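Sorting Out the Chopstick Drawer
By Zuzana Vrabec
24 May 2023 | 14 comments | 6 shares

Since the January issue several of you have written in asking how to look after chopsticks that get used every day. Most of the letters came from people who have built up a mixed lot over the years, a few from gift sets, a few from trips, one or two that came home with takeout. I have the same problem. Ours used to live in the drawer with the wooden spoons, and finding two that matched took longer than setting the rest of the table.

I asked Shota Morikawa at Rakico, the housewares shop on the corner by the post office, what he tells customers. He keeps 80 kinds in stock and answers this question most weeks. His first advice was to take everything out of the drawer and lay it on a cloth before buying anything new. Put them all facing the same way, with the thick ends toward you. It is much easier to compare the bands and the carving like that than with a handful held up to the light.

Start with color and pull out the obvious pairs. The greens and the bright reds are usually quick. Maroon and brown are slower, and it helps to do them near a window. Two maroon sticks can look the same in the drawer and turn out to have different bands near the grip. Then compare length by standing each pair upright on the table and holding them together. A small difference does not matter much for rice, but you will notice it with noodles.

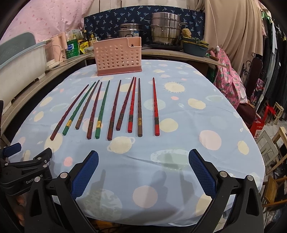

For storage, Shota prefers an upright holder with holes in the sides. Air gets in and the sticks drain after washing. A tall back panel with a hole in it is useful if you have a hook over the sink, and plastic is fine. He doesn't like solid cups, because water sits in the bottom. If a solid cup is what you own, fold a piece of paper towel into the base and change it every couple of days.

Stand them with the tips up. I had always done it the other way, and the tips were the part that went bad first. The thick ends can take some damp. The tips are thin and they are what goes in your mouth, so keep them in the open air.

Washing is simple. Use warm water, a soft sponge and a little dish soap, and wipe from the thick end down to the tip. Twisted or spiral carving holds on to soap and sauce, so turn the stick as you go and use an old toothbrush in the grooves. Don't leave lacquered ones soaking overnight. Keep anything with a gold band out of the dishwasher unless the package says it can go in. Dry them with a towel before they go in the holder.

Throw out any that are cracked, splintered or peeling near the tip. Odd ones in good condition are worth keeping. I use a plain one for testing cakes and another for getting the last of the jam out of the jar. They also make decent plant stakes for seedlings.

A reader asked about oiling. Shota says bare wood can have a very thin coat of food-safe mineral oil, left overnight and wiped off in the morning. Painted or lacquered sticks don't need it, and the oil only makes them slippery.

Rakico is putting its spring stock on the sale table until the end of the month, including single sticks for people trying to match up a pair. Bring the one you have with you. Shota would like to see it in person before he goes through the boxes, and he can't do it over the phone.

Next issue I'll be going through rice bowls, and what to do about chips in the rim. Letters on that by the usual deadline, please.

14 comments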